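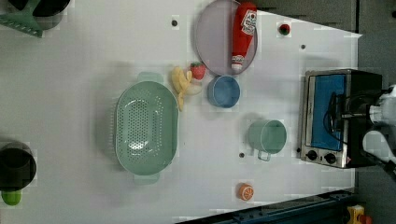 Tabletop station with the colander, plate, toy food and toaster oven.

Home About Notes Archive Contact

Search this site Go

Reset rules for tabletop manipulation work

November 25, 2024
by Ketsara Saengthong

In October I rewrote our station rules for the second time. The first version was a single page taped to the wall in Sultville, and it was written by someone (me) who had not yet spent a month cleaning up the data it produced. The current version is longer and says less about the robot and more about the table. I'm posting the main parts with comments, as two people at Slaoui asked for them and I would otherwise have to write the same email twice.

Scope first. These rules cover a fixed arm working over a tabletop with kitchen objects, mostly toy food and light plastic ware, plus a toaster oven at one end. They don't cover mobile bases, real food, liquids, or anything with a heating element switched on. They are house rules. They do not replace the arm vendor's manual or the site risk assessment, and where they disagree with either one, the other document wins.

1. Power state of appliances

Any appliance on the table is treated as live until the operator has checked the plug by hand. Looking at the knobs is not a check. A toaster oven with its dials at zero and its cord in the wall is a live appliance, and the log entry for the session must say "unplugged, checked" with initials. We had one session log that said "off" and it took most of an afternoon to find out what "off" meant.

2. Cables

No cable may cross the part of the table where the arm is expected to grasp. Cables running over the top of an appliance are allowed if they have been pulled through by hand over the full range of the door. They must be clear of the arm's joints in the home position and in the position used for opening the door. Check both. People check home and then go to lunch.

3. Object placement

This was the section with the most argument. The old rule said "place objects randomly." In practice an operator placing objects randomly puts the big item near the middle, the plate behind it, and everything else in a loose arc within easy reach of the operator's right hand. We could tell who had set the table from the layout alone, and so, presumably, could a model.

The new rule is that placement comes from a printed sheet. The generator is called Flundel and it's a short script that draws positions and orientations for each object on the list. The operator sets the table from the sheet and then leaves it alone. An object that rolls after placement stays where it rolled, provided it's still on the table. Round toy fruit rolls. Half fruit does not, and the sheet specifies cut face up or cut face down.

Bottles may be placed lying down. They may also be placed on top of a plate, which the old rules prohibited for no reason I could find in writing. Stacked and overlapping placements are now capped at 4 per sheet, and each one is marked so that reviewers don't flag it as an error.

4. Empty containers

Colanders, bowls, cups and pots start empty unless the sheet says otherwise. This sounds too obvious to write down. Of the 232 sessions I reviewed before the rewrite, 195 had a usable starting state. Most of the rejected ones had something left in a container from the previous run, usually small and usually the same color as the container.

5. Items at the edges

Objects not in use for the current task may remain near the edges of the workspace. I went back and forth on this. A cleared surround is easier to review, but kitchens are not cleared, and a policy trained only on tidy surroundings does badly when a dish rack appears. The compromise is that surrounding items may stay, must be stable when nudged, and must not overhang the table on the side where the operator stands.

6. Who may reach in

One person, with the stop button in the other hand, after saying so out loud. The arm must be paused in software and not merely still. An arm waiting on a slow plan looks identical to a paused arm. I will not shorten this rule and I've stopped taking suggestions on it.

7. Reset time

Allow six minutes. Irkon, who supplied our first set of procedures, specified two, and the result was resets that took two minutes and looked like it.

Things still open

Mounting holes in the table surface. Ours are small and dark, and they read as objects in some of the older segmentation output. Covering them with white tape works until the tape lifts, and then there is a piece of tape to account for. For now the rule says leave them uncovered and keep the pattern constant. If anyone has a better answer I would like to hear it.

Naming. The object list still has "cup" and "small pot" for the same kind of thing – depends who typed it. The next revision will use one name per object and a number, with a photo next to each entry.

Door tasks. We don't have a good rule yet for the state of the oven door between runs. Closed is simple to check, but always starting closed has the same problem as the random placement did. I expect the sheet will end up specifying the door angle in coarse steps, and I'll post that section once it has been through a few weeks of use.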